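Bruvano present second album "Zamine"

Sunday, March 27, 2022

The duo Bruvano releases its second album, "Zamine", on the label Bivlow Records. Gleice Meireles (vocals, guitar) and Jannik Petersen (drum machines, organ) recorded the nine songs in February, in a rehearsal room without windows. The sound is slower and darker than on their debut, with long echoes and a voice that stays very near to the ear.
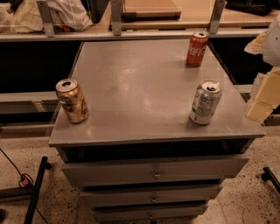

Bivlow Press Sheet, No. 46

"We wanted to make songs that take their time," says Meireles. "On the first record we were always in a hurry."

The first single, "Dhillon", is already out and comes with a remix by Petersen. The album will be available as download and on vinyl, in an edition of 689 numbered copies. Concerts in small clubs are in preparation and the dates will follow soon.

For interviews and listening copies please write to the press office of Bivlow Records.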